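Bravholm Allotment Association
Minutes of the April meeting, held in the meeting room, 7.30 pm

Present: 14 members. Apologies had been received from two plot holders on the lower site.

1. Minutes of the last meeting
Agreed and signed. The word "hedge" in item 4 was corrected to "fence".

2. Water
The tanks were filled and the taps turned on at the end of March. The tap by the Floraleck gate still drips and a new washer has been bought. Hoses may be used for up to 25 minutes at a time, and must not be left running unattended.

3. Soil testing
Members may bring samples to the next meeting. Each should be taken from a hand's depth, with stones and roots picked out, and marked with the plot number. Last year's results are in the folder in the hut.
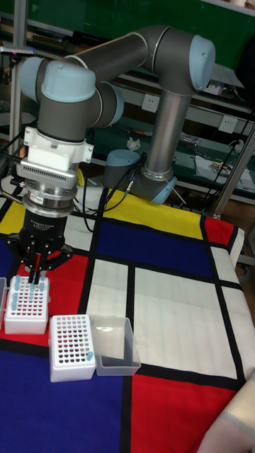
Robot arm and tube rack

4. Seed potatoes
The Barroso order came one bag short. The supplier has agreed to a refund. Members who ordered earlies may collect them from the hut.

5. Money
The balance stands at £640 after the insurance was paid. Plot rents will stay as they are. A quote for mending the path was thought too high and a second one will be sought.

6. Any other business
The compost bay is full and no more woody waste should be put in it. A request to keep hens on plot 2 was put off until the lease has been checked.

The meeting closed at 8.50 pm.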